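Kohl in die Kiste, und was sich bei uns seitdem verschoben hat

Seit November haben wir bei Skedau einen neuen Mitarbeiter, der keiner ist, und ich komme endlich dazu, etwas darüber aufzuschreiben. 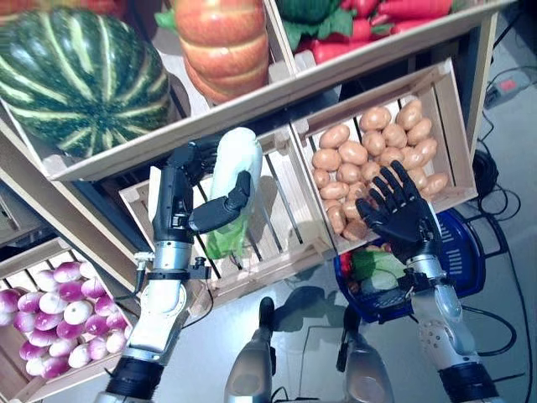 Wer hier länger mitliest, weiß, dass ich in der Schulungsabteilung arbeite. Wir bringen Leuten bei, wie man Obst und Gemüse in Hofläden und kleinen Märkten einräumt, kommissioniert und wieder ausräumt. Klingt nach wenig, ist aber ein richtiges Handwerk mit einer Menge Handgriffe, über die man erst nachdenkt, wenn man sie jemandem erklären muss. Und jetzt erklären wir sie eben auch einer Maschine! Zwei Arme, links ein Greifer, rechts eine Hand mit fünf Fingern, dazu unser Übungsregal aus Holz mit den Kisten drin. Die Kartoffeln sind Spielzeug, die Möhren auch, und ich habe noch nie so viel Freude an Spielzeugkartoffeln gehabt.

Angefangen hat das Ganze mit einer Mail von Ineke Coppens, die unsere Filialen betreut. Sie wollte wissen, ob wir uns vorstellen könnten, die Frühschicht beim Einräumen zu entlasten. Die Frühschicht ist bei uns das ewige Thema. Um halb fünf anfangen, Kisten schleppen, sich über das untere Fach beugen, und wenn um sieben die Ersten kommen, soll alles frisch und freundlich aussehen, die Kollegen am besten gleich mit. Ich habe das selbst zwei Jahre gemacht und weiß noch genau, wie sich mein Rücken an einem Saturday angefühlt hat, pardon, Samstag, ich schreibe den halben Tag englische Protokolle und das färbt ab.

Mein erster Gedanke war trotzdem: Das wird nichts. Gemüse ist gemein. Jeder Chinakohl ist anders gewachsen, der eine schmal, der andere dick, und wenn man zu fest zugreift, hat man Druckstellen, die man am Nachmittag sieht. Ein Karton ist ein Karton, aber ein Kohl? Ich war also die Skeptikerin im Team, und das sage ich hier ganz offen, weil mich Joris bis heute damit aufzieht.

Joris Dijkstra ist bei uns für die Technik zuständig und hat die Steuerung zusammen mit den Leuten von Dremanis eingerichtet. Von ihm habe ich gelernt, dass man solche Abläufe in winzige Stücke zerlegt. Kohl finden. Kohl greifen. Kohl anheben, ohne die Nachbarkiste mitzunehmen. Kohl über die leere Kiste bringen, aufrecht halten, ablegen. Loslassen ist übrigens ein eigenes Kapitel! Ich hätte nie gedacht, dass man einen ganzen Vormittag über das Loslassen reden kann, aber wir haben es getan, und es war einer der besten Vormittage des Jahres.

Denn da kam Willy ins Spiel. Willy Geerts räumt seit einer Ewigkeit Gemüse ein und hat sich das zuerst vom Türrahmen aus angeschaut, die Arme verschränkt. Dann sagte er: »Ihr lasst den fallen. Den muss man hinstellen.« Und er hat es vorgemacht, ganz langsam, erst mit dem Strunk den Boden suchen, kurz warten, dann die Finger auf. Joris hat ihn gebeten, das noch mal zu machen. Und noch mal. Am Ende stand Willy bis mittags am Regal und hat vorgeführt, wie er was ablegt, und warum er Rüben mit zwei Fingern dreht, bevor er sie loslässt (damit sie nicht zurückrollen, wisst ihr das? Ich wusste es nicht).

Seitdem ist er fest dabei, zwei Tage die Woche. Auf dem Papier heißt seine Stelle jetzt anders, aber im Grunde ist er der Lehrer. Er selbst findet das Wort albern.

Das ist für mich der eigentlich spannende Teil. Ich hatte erwartet, dass wir über Technik reden würden, über Sensoren und Greifkraft und so weiter. Tun wir auch. Viel öfter aber reden wir darüber, was unsere Leute eigentlich können, und zwar so genau wie nie zuvor. Wir haben inzwischen eine Liste von Handgriffen, die es vorher nirgendwo gab, jedenfalls nicht aufgeschrieben. Wenn neue Kollegen kommen, bekommen sie die auch. Nayeli Sandoval hat im Herbst bei uns angefangen und meinte nach der ersten Woche, sie habe in ihrem alten Betrieb drei Jahre lang Kürbisse gestapelt und erst hier verstanden, warum ihr der Stapel immer nach vorne weggerutscht ist.

Ein paar Zahlen, weil danach bestimmt jemand fragt. Wir führen ein Heft über die Durchgänge, ein ganz normales kariertes Heft, und beim letzten Nachschauen standen 1162 Ablagen drin. Pro Übungstag schaffen wir rund 200, wenn nichts dazwischenkommt. Es kommt immer etwas dazwischen. Mal stimmt das Licht nicht, mal liegt eine Kiste anders als am Vortag, weil jemand gut gemeint geputzt hat, und einmal hatten wir die Rettiche im falschen Fach und haben uns eine halbe Stunde lang über das seltsame Verhalten gewundert. Das war dann ich mit den Rettichen.

Und jetzt zu der Frage, die mir alle stellen, meine Mutter eingeschlossen: Nimmt das Ding den Leuten die Arbeit weg?

Ich kann nur für unseren Laden sprechen. Bei uns fehlen seit Jahren Leute für die Frühschicht, und die, die da sind, werden älter. In der Filiale in Emcombe war die Stelle so lange unbesetzt, dass die Leiterin selbst eingeräumt hat und die Bestellungen dann abends zu Hause machte. Die Idee ist, dass die Maschine irgendwann das stumpfe Nachfüllen übernimmt, Kartoffeln in die Kiste, Kohl in die Kiste, und unsere Leute später anfangen können und das machen, wofür man Augen und Nase braucht. Aussortieren zum Beispiel. Eine weiche Stelle erkennt Willy aus zwei Metern. Oder mit den Kunden reden, wie man so einen Kürbis überhaupt kleinkriegt.

Aber ich will das auch nicht rosiger malen, als es ist. Es gab im Team eine ziemlich angespannte Runde dazu, und die war nötig. Noman Afridi aus der Kommissionierung hat gefragt, was in fünf Jahren ist. Ob dann immer noch alle später anfangen, oder ob es einfach weniger »alle« sind. Darauf hatte die Geschäftsleitung keine fertige Antwort, und mir war das lieber als eine glatte. Vereinbart ist jetzt, dass keine Stunden gestrichen werden, solange wir erproben, und dass jede Änderung am Schichtplan vorher mit den Betroffenen besprochen wird. Noman sitzt in der Gruppe, die das begleitet. Er ist da ein sehr guter Quälgeist, und das meine ich als Kompliment.

Was sich jetzt schon geändert hat, im Kleinen: Unsere Kisten stehen anders. Früher standen sie so, wie gerade Platz war. Für die Maschine mussten wir uns auf feste Abstände einigen, und plötzlich merken auch die Menschen, dass man sich nicht mehr die Knöchel an der Kante aufschürft. Das hätten wir natürlich schon vor zehn Jahren haben können. Dann die Übergaben: Wir schreiben auf, welches Fach leer ist und welches voll, vorher wurde das durch den halben Raum gerufen. Und Pausen! Beim Neustart der Steuerung gibt es immer ein paar Minuten, in denen man nichts tun kann, und da wird Kaffee getrunken und geredet, quer durch alle Abteilungen. Ich kenne jetzt die Namen von Leuten aus der Logistik, an denen ich jahrelang nur vorbeigelaufen bin.

Was noch nicht klappt, gehört auch hierher. Blätter sind schwierig. Alles, was oben herausquillt und sich beim Anfassen verformt, macht uns Kummer, da hilft auch Willys Geduld nur bedingt. Übungsware verzeiht außerdem mehr als echte, und der Umstieg steht uns erst noch bevor. Das Tempo ist, na ja, gemütlich. Wenn Nayeli daneben einräumt, ist sie fertig und hat schon die leeren Kisten weggebracht, während auf der anderen Seite noch der Kohl ausgerichtet wird. Sie feuert die Maschine dann gern an. Hilft nicht, macht aber gute Laune.

Außerdem ist da die Sache mit den zwei verschiedenen Händen. Ich habe Joris gefragt, welche Seite denn nun besser sei, und bekam einen Vortrag, der bis zum Feierabend gereicht hat. Kurzfassung: Der Greifer ist einfacher einzustellen, die Hand mit den fünf Fingern kann auf Dauer mehr, macht aber auch mehr Arbeit. Willy hat sich das angehört, seine eigenen Hände angeschaut und gemeint, bei ihm sei die linke auch die einfachere.

Nächsten Monat kommen Besucher von Declercq, die etwas Ähnliches für ihre Packplätze überlegen. Ich soll die Führung machen und freue mich ehrlich darauf. Mein Rat steht schon fest: Holt die Leute, die die Arbeit machen, am ersten Tag dazu und nicht erst, wenn die Kabel liegen. Bei uns war es eher Zufall, dass Willy vorbeikam. Hätte er an dem Tag Urlaub gehabt, würden wir den Kohl vermutlich immer noch fallen lassen.

Ich will demnächst noch etwas über das Heft schreiben, da stehen nämlich am Rand die schönsten Bemerkungen drin (»Rübe beleidigt«, in Nomans Schrift). Und ein paar von euch hatten nach dem letzten Beitrag gefragt, wie die Schulungen für die Aushilfen ablaufen, das habe ich nicht vergessen. Wenn ihr selbst in einem Betrieb arbeitet, in dem gerade so etwas eingeführt wird - in der Küche, im Lager, in der Gärtnerei, ganz egal -, dann schreibt mir bitte in die Kommentare, wie es bei euch läuft. Vor allem, wer bei euch gefragt wurde und wer nicht. Willy liest übrigens mit und lässt ausrichten, dass er Fragen zum Thema Rüben gern beantwortet.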